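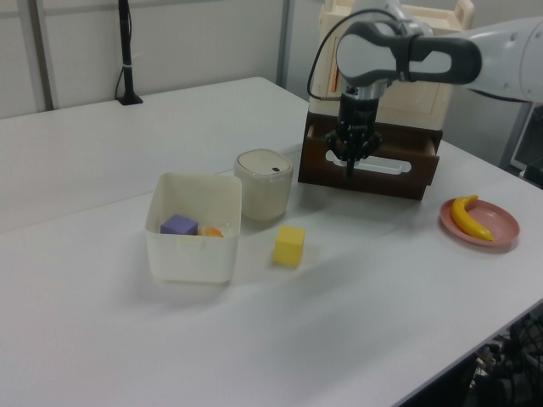

I've made a new record. It's called Bramwell, it has nine songs on it, and it comes out in September on Alia, the label Phyllis Gosling runs out of her spare room in Ulport. I wrote most of it at a white table, and the second song, "Peach or Orange," is me going on for three minutes about a square white plastic tub with a purple foam cube in it and a little orange thing beside the cube that might be a toy peach or might be an orange slice (I still go back and forth!). Phyllis wanted it as the single. I wanted the sad one. Phyllis won.

Home News Records Shows Contact

2 min read

31 Jan 2022

I'm Poppy Penrose, by the way, and I'm writing my own press release because the last one called me "haunting" four times and my mother circled every one in pen. If you have my first record, the one with all the organ, you'll find this one a lot less foggy. There's a drummer now! Stuart Tapley plays on everything except the last song, mostly with brushes, and he talked me into speeding up "Tasville Road" until it turned into something you could dance to at a wedding, if it was a fairly quiet wedding.

Beverley Hartley recorded us in 22 days in a rented hall in Tasville with a furnace that came on whenever I sang softly. We kept one of those takes - it's on "Lower Field," right before the second verse, and I've grown fond of it. Silvia Ďurica came in for the strings. She plays violin and viola and stacked herself up until she sounded like a whole row of people, and the end of "Bramwell" is pretty much hers. I just hum underneath.

People ask who Bramwell is. Bramwell is the town where my grandmother had her shop, and the songs are mostly about going back there as a grown-up and not knowing which door used to be ours. A couple are about a breakup, sorry. One is about the bus.

The album will be out on LP and as a download. Phyllis is pressing 233 copies of the LP, a number she got to by working out what we could afford and then adding a few for her cousins. The first 25 orders come with the lyrics written out by me, in handwriting I'm told is readable. "Peach or Orange" is up to hear now on the Alia page, and the sad one follows in the spring.

We'll play the whole thing front to back in Ulport the week it comes out, all four of us, with Silvia doing her best to be a whole row of people live. If you'd like an advance copy, an interview, or a photo where I'm not squinting, write to Phyllis through the contact page and she'll get you sorted. I'm around most mornings and I like to talk.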